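Mimlow Community Help > Automation and Robotics > Grippers and Vision

Choosing between wrist cameras and a fixed camera for a two-arm station handling paper cups

Posted by Mimlow Training Center
Status: Open

Our department is preparing a two-arm station on which the arms will clear light articles from a table. The first task under review is the removal of a tipped paper cup, followed by the wiping of a small spill with a cloth. Both arms carry parallel grippers with two fingers each. We are asked to submit an equipment recommendation before the end of October and would be grateful for guidance from members who have carried out similar trials.

We are considering two arrangements for vision. The first is a single fixed camera, mounted beside the table and looking across it. The second is one small camera on each wrist, looking past the fingers. The budget would allow both, although we would then have to postpone the purchase of spare fingers until the next funding period.

Our first concern is the grip. In early tests the cup wall folded inward on several occasions, and on others the cup rolled away before the fingers had closed. We do not know whether this should be treated as a matter of finger shape, of closing force, or of the controller. The current controller allows a limit on motor current but offers no direct force reading.

Our second concern is visibility. With the fixed camera only, the operator has difficulty judging the distance between the fingertip and the rim of the cup. With the wrist camera only, the operator tends to lose track of the second arm, and we have had two light collisions between the grippers.

Members are requested to state what they tested and how many attempts were made. Supplier brochures have already been reviewed and need not be repeated.

Kirnow Technical Services

We would advise the purchase of softer fingers. In our experience most difficulties with paper cups disappear once the contact surface is compliant. We have used silicone pads on parallel grippers for some time and have had no crushed cups worth reporting. The pads are replaced when they become shiny.

With regard to cameras, a fixed camera should be sufficient if it is mounted high enough. Wrist cameras add cable, and the cable will eventually be caught on something. Please make sure that the lighting is good.

We did not keep a formal count of attempts.

Comment from Mimlow Training Center: Thank you. Could you state the thickness of the pads and whether they were bonded or clipped to the fingers? Our fingers are tapered, and a bonded pad would have to be cut to shape.

Comment from Kirnow Technical Services: They were bonded. The thickness would have to be looked up.

Troresex Controls Desk

The question combines three separate matters, and it may be useful to settle the controller first. A current limit is an acceptable substitute for a force reading on a light article, provided that the closing speed is kept low during the last part of the travel. At a high closing speed the fingers carry enough momentum to fold the wall before the current has risen to the limit. The operator then lowers the limit, the gripper fails to hold, and the limit is raised again. We have seen this repeated for an entire afternoon.

The procedure we apply is as follows.

Set the gripper to close in two stages. The first stage brings the fingers to a width slightly greater than the widest part of the cup. The second stage continues at the lowest speed at which the motion remains smooth. If the gripper stutters, raise the speed by one step and try again.

Begin with the current limit at the lowest value at which the empty gripper still closes fully. Attempt a lift. Increase the limit by one step after each failed lift and stop at the first value that succeeds. Repeat with a second cup from the same sleeve, as used cups will have softened at the wall and will mislead you.

Record the finger position at the moment the motion stops. For a sound grip this position will be consistent from one attempt to the next. A position much narrower than the usual one indicates a folded wall, and the controller can be instructed to open again without any camera being involved.

We ran our own gripper through 3000 open and close cycles in this mode. The stopping position drifted slightly over the course of the run and was restored by repeating the homing routine. We now home the gripper at the beginning of each working session. The Troresex controller has a setting for this in the startup menu, and most others have something comparable under a different heading.

We have no strong view on cameras. If the two arms share a table, we would suggest that the controller be given a keep-out zone for each arm in any case. An operator who is watching the cup should not also be the only protection against a collision.

Comment from Mimlow Training Center: This is very helpful. The two-stage closing motion had not been considered. We will also look into the keep-out zones, although the arms must at times work close together.

Comment from Troresex Controls Desk: In that event, define the zones so that only one arm at a time may enter the shared area, and release the area by an operator command.

Zakaria Applied Handling Laboratory

Our laboratory has carried out a comparison close to the one described, with two parallel grippers over one white table, and we can report on the camera question in particular. The articles were a printed paper coffee cup on its side, a small brown spill, and a dark purple and black cloth. We made 14 attempts with the fixed view alone, and the same number with the wrist views alone. A shorter series was then made with all views shown to the operator at once.

With the fixed view alone, the operators had little trouble bringing both arms to the correct side of the table. The difficulty lay in the final approach. A fingertip that appeared to be level with the cup was frequently short of it or past it, and operators corrected by moving in small steps, which took considerable time. The most common fault was contact with the rim before the gripper was in position, which turned the cup on the table and obliged the operator to begin the approach again.

With the wrist views alone, the final approach was faster and the fingers met the cup at the intended height more often. The gap between the fingers can be judged directly, and the operator sees whether the cup lies square to them. Against this, operators reported uncertainty about where the other arm stood whenever it left the wrist view. The lower part of the wrist view is also taken up by the fingers themselves, and once a cup is held in the mouth-up position it covers a good part of what remains. 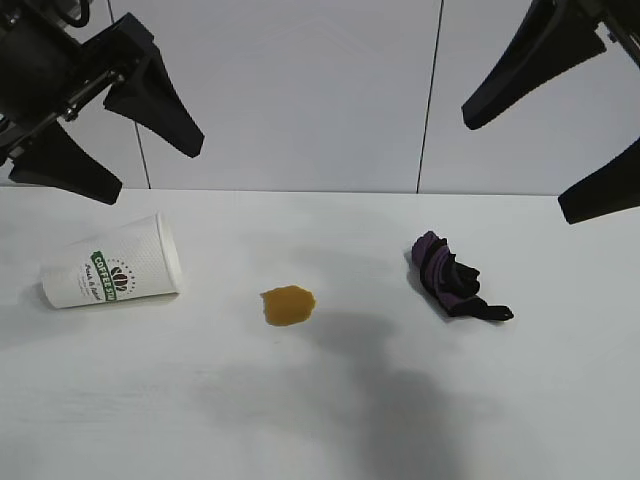 Fixed camera, both grippers open.
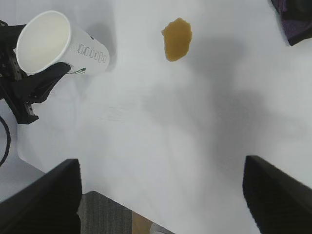
Wrist camera, with the other gripper at the cup.

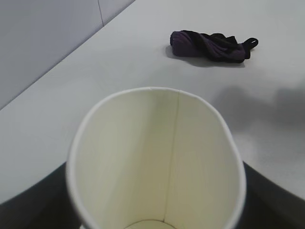

Wrist camera, cup between the fingers of the same arm.

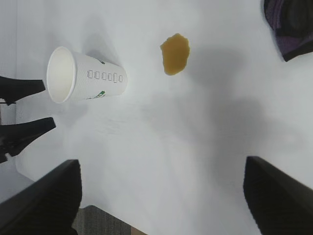 Wrist camera, the other gripper's fingertips near the mouth of the cup.

Our recommendation to the Mimlow Training Center is therefore to purchase both arrangements and to postpone the spare fingers. If only one can be approved, we would choose the wrist cameras and adopt the shared-area rule given in the Troresex reply. Operators adapted to the missing overview sooner than they adapted to the missing depth.

Several further points may be of use in preparing the recommendation.

Shadows deserve attention before any camera is changed. An arm working under ceiling lights will throw a broad gray shadow on a white table, and automatic exposure may respond to it in a way that makes the display brighten and darken as the arm moves. We lock the exposure at the start of each session, with the arm held over the middle of the table.

A white cup on a white table is a demanding combination. We considered a colored mat and decided against it, as the intended place of use has white tables. Operators learned to rely on the printed markings and the shadow of the cup to judge its direction. For an automatic method we would expect the pale rim to be a weak feature, and we would suggest using the print as well, with the reservation that the print will not always face the camera.

On finger shape, we do not share the view that soft pads are necessary in every case. We completed the comparison without adding pads. Folded walls occurred mainly when the cup was taken close to the rim by the tips alone. When the operator was instructed to take the cup lower on the body, and with more of the finger along the wall, the fault became uncommon. Pads may still be worthwhile for the cloth, on which plain fingers sometimes closed without gathering enough fabric. A loose tail or loop on the cloth is a poor place to take hold, and we instruct operators to aim for the bulkier part.

The cable of a wrist camera should be fixed at the wrist and again at the next joint, with enough slack for a full turn. Kirnow Technical Services is correct that it can be caught. In our trials this happened once, during setup, and was cured by a second clip.

Comment from Mimlow Training Center: We thank the laboratory for this account. May we ask how the four series of practice runs for new operators were arranged, and whether the operators had used a two-arm station before?

Comment from Zakaria Applied Handling Laboratory: There was one practice series for each camera arrangement and a final one on keep-out commands, making 4 in all. Half of the operators had previous experience with a single arm. None had used two. We would allow a full morning for practice before any attempt is recorded, and we would discard the first few recorded attempts as well.

Comment from Troresex Controls Desk: Please note which firmware version is installed before changing the homing setting. On older versions the stored current limit is cleared when homing at startup is switched on, and it will have to be entered again.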